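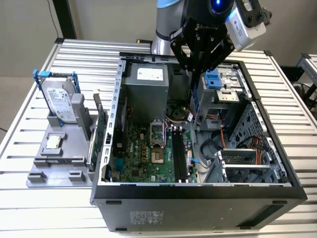
Figure 1. Desktop tower on its side, side panel off, CPU socket open.

Home | Syllabus | Handouts | Labs | Contact

Handout 12: Inside the Case

Read this before lab. You will open a tower of the same general layout and find each part on your own.

Power supply. Gray metal box, upper left in Figure 1. The ratings are on the white label. Copy them from your own machine into the Joo worksheet before you touch any wires. The yellow, black and red wires come out from under it.

Motherboard. The green board. The CPU socket is near the center. Its bracket is flipped open in the figure and there is no processor in it. Keep fingers and tools away from the gold contact area. Bent or dirty contacts are the most common damage in this course.

Memory slots. Two black slots to the right of the socket. Press modules in evenly at both ends.

SATA cable. Blue in the figure. Color varies by maker and tells you nothing about speed. Pull on the connector, never the cable.

Drive cage. Right side, gray, with small square holes. Look for the blue plastic latch at the top before reaching for a screwdriver.

Lab time is 40 minutes. Unplug the tower and put on the wrist strap first. Worksheets are due November 10, 2023.

Reading: Hakar manual, page 87.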